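Friday

Up at 6 and out to the shed before the rain. Finished sorting the timber Luzius Hofstetter left me when he moved to Zuncombe. Most of it is offcuts and not worth the trailer trip, but there were 11 decent lengths at the back and I stacked those under the bench. Sold the old vice for $140 to a bloke from Bremdale. He didn't haggle.

Xuân Bùi rang at lunch about the toy library. She wants the shape blocks back on the shelf in April and asked if I had a colour preference for the tubs. I don't. Told her grey.
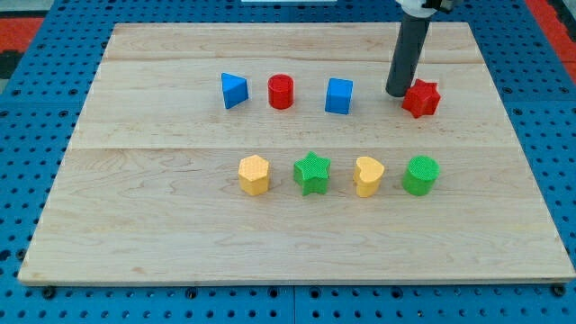 I still want to make a proper tray for the blocks. Two rows would do, the same way they're set out on the board, with a low lip at the front for small hands. Planks joined edge to edge would be fine for the base – I have enough pale timber if I don't waste any. Need glue, and sandpaper in a finer grit.

Soup for tea. Rang Mum, no answer, will try again tomorrow.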